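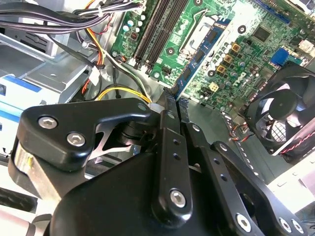
I'd been pestering Murali Pinto for a visit to the Ballaso lab for ages, so when he finally wrote back with "come on February 12, 2018, bring a jumper" I was on the early train out to Vetville with a flask and far too many questions.

The lab is up two flights of stairs above a tile showroom. It is cold, he wasn't joking about the jumper. They write software for robots that take old computers to bits, and I do mean software: the arm and the gripper are bought in, and what the team makes is everything between the camera and the motors. Their package is called Mololano, and I still can't say it the way Zodwa Ngcobo does.

Zodwa looks after the perception side and she had me for the first hour. The machine they work on most is an ordinary Dell desktop with its lid off, and I'd never thought of the inside of one as difficult to look at. It is! The green board is fine, she said, the board hardly ever lies to you. Cables are the pain. Black ones, yellow ones, red ones, all slung across the things you want to reach, and no two cases have them lying the same way. She has 346 hand-labelled cases in her training set and the cable masks took longer than all the rest put together. She puts the camera at the wrist so that it sees what the fingers are about to touch, but then the gripper itself fills half of what it sees, and a good chunk of her code does nothing except work out which pixels are robot. She draws the fingers from the joint angles and blanks them out. I asked what happens if the calibration is off. "Then we try to pick up our own thumb," she said.

After tea (proper biscuits, thank you Charmaine) I moved along to Lwazi Dlamini and the planner. His screen shows the case as a sort of lumpy grey cave, and the arm's possible paths as threads going in. He let me drag the target over to an expansion card and watch it think. Cables get a soft cost, so the planner may brush one if it has to, but metal edges are a flat no. It gave up on my first two goals, both of which were apparently inside the fan.

The control loop was the bit I followed least. When a fingertip touches something the arm goes from following a path to following a force, and the swap has to be smooth or the whole thing chatters. Lwazi plays back old logs at quarter speed to find where it went wrong. I could have watched those all afternoon.

They're hoping to have the replay tool tidied up by October so that other labs can use it. I've put my name down to test it, and I've asked for a summer visit next time.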